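4.2 Comparison of grippers in the simulated kitchen

The second set of trials compared two end effectors, the Miker parallel gripper and the Stemaneo three-finger hand, under the same controller. Both were mounted in turn on the Dendholm arm model, and each completed 80 attempts at opening the microwave door by its vertical handle. Start positions were drawn at random from a list of 42, prepared by Weerakoon before either gripper had been tuned. An attempt was stopped after 23 seconds and recorded as a failure.

The parallel gripper was the more dependable of the two. Most of its failures came from a poor angle of approach, in which one finger touched the door before the other had passed behind the handle. The three-finger hand coped better with such errors but was slower to close, and some 2 in every ten of its attempts ran out of time.

Lighting was kept the same throughout, with the source placed overhead, so that the arms cast shadows on the worktop between the microwave, the dish rack and the sink.
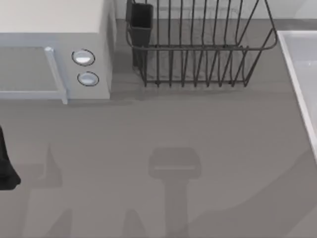
Figure 4. Overhead view of the simulated worktop.

The effect of these shadows on the handle detector was examined separately by Wattimena, who repeated the trials with shadows switched off. The order of the two grippers did not change. The results with the Değirmenci controller are given in Section 4.3.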